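## Part 6: Setting the idle and the mixture

Right, the carb is back on, the float level is done (Part 5, go back if you skipped it!) and the engine fires. It probably runs like a bag of spanners. Don't worry, mine did too. I've set up the single-barrel Brurna on three different Husar 665 engines now, and every one of them sounded dreadful until I'd been through these steps in order.

You'll want a flat-bladed screwdriver with a long shaft, a rev counter you trust, a rag and a bit of patience. If you can get hold of a vacuum gauge, all the better, though I managed the first car without one.

**Caution:** the engine will be running for most of this. Do it outdoors or with the garage door right up, put the handbrake on, leave the gearbox in neutral and tuck away sleeves, scarves and hair. The fan on the 665 sits very close to the left-hand side of the carb.

### Before you start

1. Check the ignition timing first. A late spark feels just like a weak mixture, and I once lost a whole evening in April to that (Lucian Ciobanu set me straight over the phone in two minutes flat).
2. Fit a clean air filter, and leave it on. The settings shift if you take the filter off and put it back afterwards.
3. Make sure the choke flap opens fully when you push the knob home. If it hangs up halfway, slacken the cable clamp, push the flap open with a finger and nip the clamp up again.
4. Look over the vacuum hose to the distributor for splits, mostly at the ends.
5. Have the settings sheet from the back of this guide where you can read it, and a pencil.

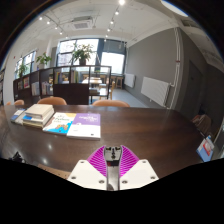 *Table with books.*

### Setting the idle

6. Find the two screws. The one with the spring, pushing on the throttle lever, is the idle speed screw. The mixture screw is lower down, set into the body near the base, and may be hiding under a layer of old grease.
7. With the engine **off**, turn the mixture screw gently clockwise until it just touches its seat. Stop there! It has a fine tapered tip, and if you force it you'll groove the tip and never get a steady idle again.
8. Back it out two full turns. That's only a starting point.
9. Start the engine and take it for a proper drive, long enough for the temperature needle to settle. Sitting on the drive ticking over doesn't really do it.
10. Back home, turn the idle speed screw until you read 1,000 rpm. It's a touch high for now, and we'll bring it down later.
11. Turn the mixture screw in by a quarter of a turn, then wait. Count to ten if you have to. Keep going until the engine starts to stumble.
12. Now come back out the same way, a quarter at a time. The revs will climb, level off and then go a bit lumpy. You want the middle of that level patch.
13. If the revs have gone up, bring them back to 1,000 with the idle speed screw and do steps 11 and 12 again. I usually go round twice.
14. Finally, drop the idle to the figure on your settings sheet. It differs between the early and late engines, so check your engine number against the table in Part 1.

**Note:** if the mixture screw makes no difference at all, wherever you put it, the idle jet is blocked or air is getting in under the carb. Switch off, let everything cool and check the base gasket. Radwa Ashour had this on her Kasa saloon, and it was a gasket fitted back to front with one of the holes covered.

### Checking it on the road

15. Pull away gently in first and listen for a flat spot. A small hesitation just off idle normally wants the mixture screw out an eighth of a turn.
16. Find a quiet road (I use the long straight out past Stutlow) and pull from 2,000 rpm in top gear with a steady foot. It should gather speed smoothly. Jerking here points to the main jet, and that's Part 7.
17. Come to a stop and let it idle for a minute with the headlamps on. If it stalls, raise the idle speed a hair and try again.
18. Write down how many turns out your mixture screw ended up.

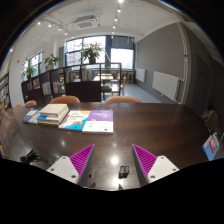
**Do I need to set the mixture again after an oil change?**

Leave it alone. An oil change doesn't touch the carb, so if the idle has changed, look for a hose you knocked off while you were in there.

### Putting it to bed

19. Dab a little paint across the mixture screw and the body, so you can see at a glance if it has moved.
20. Check for fuel weeping round the inlet union with the engine running, then once more after you've switched off. Wipe it dry first or you'll never spot a slow one.

**Caution:** if you do find a leak, don't start the car again until it's cured. A new fibre washer normally sorts it.

Part 7 covers the main jet and the accelerator pump.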